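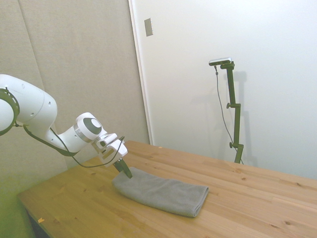

What I Learned Selling My First Short Documentary

I finished a 22-minute documentary last winter and spent most of the spring trying to get someone to pay for it. A few people have asked how that went, so I'm writing it down while I still remember the order things happened in.

The film is called Pimwood. It follows a small-town movie theater of the same name through its last season before the building was sold. I shot it on weekends and edited it at night after work. By February I had a cut I was willing to show people.

My plan was festivals first, then a distributor. I sent the film to more festivals than I should have, and the entry fees added up. Two of them took it. One was a regional festival in Melley, where it played on a Thursday afternoon in a room that seats 200 and was maybe a third full. The other put it in an online program and I never got any viewing numbers from them, even after I asked.

The Melley screening is where I met Cremilda Lins. She buys short films for Sondivlow, a streaming service that mostly carries regional and local work. She had come to see a different film in the same block and stayed for mine. We talked in the lobby for ten minutes and she asked for a link. I sent it that evening.

I waited five weeks for an answer. I wrote once in the middle of that to ask if she needed anything else and got a short, polite reply. Then an offer came by email with a contract attached.

The offer was $2000 flat for a two-year license. I had no idea if that was good. I called Solange Lopes, who I used to work with at a production company and who has sold several shorts, and she went through the contract with me on the phone. Most of what follows comes from that call.
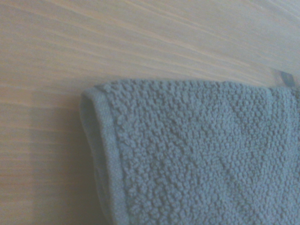

Folded towel on the table.

The first thing she asked was whether the license was exclusive. It was, and it covered all territories and all media, so for two years I couldn't have shown the film at a library without asking. She told me to request exclusive streaming only, and to keep theatrical, educational and in-person screenings for myself. Sondivlow agreed to that the same day. I had expected a fight.

The second thing was delivery. The contract listed everything I had to hand over: the master file, a version without text on screen, separate audio tracks for dialogue, music and effects, closed captions, a music cue sheet, signed releases for everyone who speaks on camera, and proof of errors and omissions insurance. I had the master file and most of the releases. The insurance quote would have eaten a big part of the fee. Solange said small buyers will sometimes drop that requirement for a short, and after some back and forth they did.

The music was the worst of it. I had used a piano track from a library called Heinonen, and I had bought the cheaper license, which covered festivals and my own website. It didn't cover streaming. I had to go back and upgrade, and the upgrade cost more than if I'd bought the full license to begin with. If you are cutting something now, read the license before you fall in love with the track.

I was also missing a release from one of the projectionists. He had moved, and it took three weeks and a cousin to find him. He signed it right away and asked for a copy of the film, so I mailed him one on a thumb drive.

After the fees, the music upgrade and the captions, I came out with a little money, which doesn't count the camera rental or any of my time. I'd still do it again. The film has a place where people can find it, and I've already used the educational rights I kept for a screening at a community college.

Next I need to get the paperwork for the new project into one folder before I shoot anything else. I'm using the Sondivlow delivery list as my checklist, and I've started getting releases signed before the camera comes out of the bag. If anybody wants a plain text copy of that list, leave a comment and I'll post it.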